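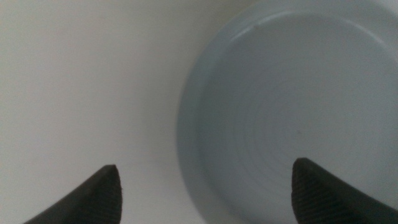 May 2023: the book, the ex-wife and me

So the Després book is out in the wild and I have barely slept. For anyone who doesn't follow our little corner of politics, Mayor Després used to be married to a woman who kept a diary, and now the diary is going to be a book. A copy of the manuscript got loose in April and somebody put 20 pages of it online (20 of 488, so imagine what's in the rest!).

I told myself I wouldn't read them. I read them on the bus, then again at lunch, and missed a call from my sister.

Most of it is pretty dull, to be fair. There's a long part about a kitchen remodel and who picked the tile. But then you get to the election night party, where she says his own campaign manager, Carter Lavoie, was in the coat room phoning the other side to ask if they were hiring. Before the polls closed! Lavoie put out a statement by dinnertime saying he was calling his dentist. At nine at night, Carter?

The Furkell people are thrilled, of course. Their man Siketov went on the radio and said he takes no pleasure in any of this, and you could hear him taking pleasure in it. He lost by 20 votes last time, so I guess I'd be cheerful too. He also said the party sold 3,000 tickets to the spring dinner, and I'd love to know where they plan to seat them, because the hall on Eveck Street gets tight at a christening.

I do feel bad for the daughter. She's in the pages too, only a couple of lines, but she's sixteen and everybody at her school can read. I thought about that on the walk home and felt a bit grubby for having sent the link to three people.

Mom called after supper and she's firmly on the wife's side, and has been since the wedding, when apparently he gave a speech about zoning. We talked for an hour. I still haven't done the laundry, and I have to be at work by seven.

Preordered the book. Don't tell Mom, she'll want to borrow it first.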